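Brunton Countertop Yogurt Maker
Section 4: Your first batch

Read this section before you plug anything in. It was written by Remedios Rivas after a good deal of use, and it does not always agree with the card that came in the box. Where the two differ, follow this one.

4.1 Before you start

You need:

Whole or 2% milk, enough to reach the MAX line on the inner pot
2 tablespoons of plain yogurt with live cultures
A saucepan
A thermometer you trust
A whisk

The card in the box says you can skip the thermometer because "the milk will tell you when it is ready." It won't. A skin on the surface can form well below the temperature you want, and milk that is steaming nicely may still be too cool.

NOTE: Check the label of your starter yogurt. "Made with live cultures" and "contains live cultures" are different claims. Some brands heat the yogurt after culturing, and what you have then is a thickener with a nice lid.

4.2 Heating the milk

1. Wash the inner pot, the lid and the strainer in hot soapy water. Rinse well and let them air dry.

2. Pour the milk into the saucepan and set it over medium-low heat.

3. Stir every minute or two, scraping the bottom. Milk scorches sooner than you'd think, and the taste goes all the way through.

4. Bring it to 180 degrees F. If you want it thicker, hold it there for ten minutes. You will see recipes that ask for half an hour. We tried both, and Volker Hellwig, who tested the plain batches with us, could not pick them apart in a bowl.

5. Take the pan off the heat.

CAUTION: Do not heat milk in the Brunton itself. The base is an incubator. It has one gentle element, and it will not bring cold milk anywhere near 180.

4.3 Cooling and adding the starter

1. Let the milk cool to between 105 and 112 degrees F. A sink of cold water speeds this up, but keep stirring or the edges will cool well ahead of the middle.

2. Put the starter in a cup and whisk in a ladle of the warm milk until it is smooth.

3. Pour the cup back into the pan and stir slowly.

4. Transfer everything to the inner pot. Stay under the MAX line.

You may have read that more starter gives you thicker yogurt. I have not seen it happen. Extra starter mostly gives you a sharper taste and sometimes a grainy texture. Two tablespoons is plenty.

The same goes for the freeze-dried packets. They work, and they are handy if you can't get decent plain yogurt where you live. Whether they are worth what they cost is another matter. If you use one, follow the amount on the packet and ignore ours.

4.4 Incubating

1. Set the inner pot in the base and put on the inside lid, then the outside lid.

2. Press MODE until the display reads YOG.

3. Press the plus key to set the time. The factory setting is 8 hours.

4. Press START. The light turns green.

5. Leave it alone. Do not move it, stir it or lift the lid to see how it is getting along.

On time: the box claims a finished batch in four hours. You will get something in four hours, and you could drink it through a straw. Eight is a fair starting point. Ten gives more tang. Past twelve, most people in our test kitchen put the spoon down.

On probiotics: the leaflet also says that a 24-hour batch holds "up to 100 times" the cultures of store yogurt. We asked where that number came from and did not get an answer. Run it long if you like the flavor, but don't do it for the number. 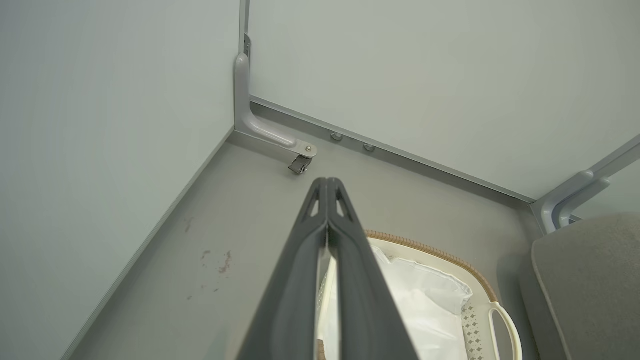

4.5 Chilling and straining

1. When the timer beeps, switch the base off at the wall and lift out the inner pot.

2. Refrigerate it with the lid on for at least six hours. Warm yogurt always looks thinner than it is, so don't judge it yet.

3. For Greek style, set the strainer in its tub, spoon in the chilled yogurt and return it to the fridge. Two hours makes it thick. Overnight makes it close to cream cheese.

4. Save a few spoonfuls in a clean jar for your next starter.

NOTE: Straining does raise the protein in each spoonful, since there is less liquid in it. It also leaves you with less yogurt. Any recipe that promises double the protein and the same number of servings deserves a second look.

Keep the whey if you bake. It can stand in for water in bread or pancakes. Estíbaliz Vallejo adds it to smoothies and says it's good. I remain to be convinced.

4.6 If the batch didn't set

Thin all the way through: the starter was old, or it went in while the milk was too hot. Above 120 degrees F you are killing the cultures.

Thick at the bottom, watery on top: normal whey. Stir it in or pour it off.

Lumpy: the starter wasn't whisked smooth, or the base was bumped.

Stringy: try a different brand of starter. It is safe if it smells clean and tangy, but few people like it.

Pink or orange streaks, fuzz or a bad smell: throw out the whole batch. Do not scoop around it, whatever your grandmother did. Wash everything and begin again with new starter.

CAUTION: Sweeteners, fruit and protein powder go in after chilling. The leaflet says they can go in at step 4.3. We lost three batches finding out that they should not.

Cleaning the base and replacing the lid seal are covered in Section 5.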